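Ticket: Fonder hand-held gripper, pads slipping on thin parts
Opened by: Olga Urquijo
Assigned to: Gilles Tanguy
Status: Waiting on parts

Problem

The Fonder unit drops flat parts during the comparison with the Virnis gripper. Same operator, same bench, same parts. Over 50 picks the Virnis lost two. The Fonder lost so many that I stopped the run Tuesday before lunch. Bigger boxes are fine on both.

Checked so far (Olga)

Trigger travel is full in both directions. Swapped the return spring for the one from the Vostness spare kit, no change. Exposure on the wrist camera was at 700, lowered it to 200. The tracking log looks cleaner but the slipping is the same.

Took a view from the wrist camera with the fingers open and nothing between them. Both pads have scuffs and worn edges, and there is a chipped corner low on the left one. The brass insert in the mount below the left pad can be seen from this angle too. 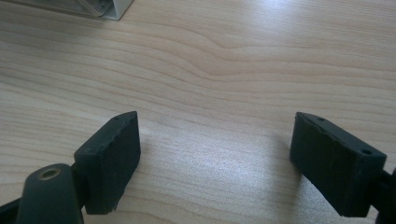 Reply (Gilles)

Edges like that will matter on thin parts. Please don't sand them flat, we did that on the Abubakari unit and the pads no longer met at the tips. Check the screws on both pads by hand and tell me if either one moves. Also close the fingers on a sheet of paper and pull.

Update (Olga)

Left pad moves a little, right pad is tight. Paper pulls out with no effort near the tips and holds farther back. Tightened the left one and repeated, slightly better at the tips.

Next

New pair of pads ordered. Rerun the 50 picks on the Fonder with the camera left at 200. Virnis numbers stand, no need to repeat them.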